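To: Arnthorpe House residents and kitchen users
From: Office of Residential Services, Arnthorpe House
Date: November 21, 2018
Re: Shared bowls in the Cumow kitchen

Residents,

The office has received several replies to the notice on shared kitchenware. One is quoted in part, with the sender's permission, and answered for the benefit of the full list.

> The notice says that all mixing and serving bowls must be washed before
> they go back to the shelf. Does this include the big plastic ones when
> they have only held fruit or salad? I have been giving those a quick
> rinse. Also, is the drying rack in 508 still open to our floor?

The requirement applies to every shared bowl, whatever it has held. A rinse alone is not sufficient. Food film tends to settle in the bottom of a plastic bowl, where it can be hard to notice against a strong color. Please use warm water and dish soap, wash the inside and the rim, and check the bottom under the sink light before setting the bowl on the rack.

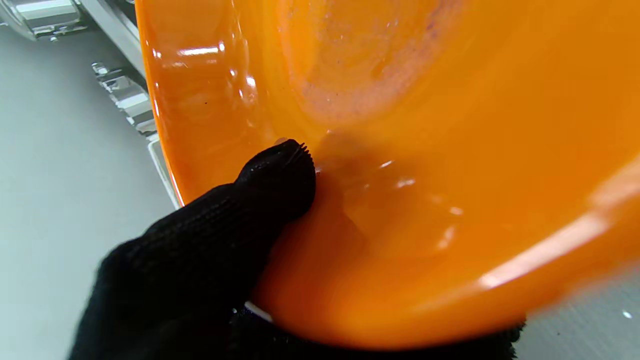 Scouring pads are not to be used on plastic items. The soft cloths supplied in May remain in the drawer beside the sink, and replacements may be requested from the office on extension 71. Bowls should be fully dry before they are stacked. Please stack no more than four of the same size.

With regard to the second question, the rack in Room 508 remains available to residents of the Cumow and Shirima floors. Items left there overnight will be moved to the Werus pantry.

Any bowl that is cracked or deeply scratched should be brought to the office and should not be returned to the shelf.

Office of Residential Services
Arnthorpe House
Box 3864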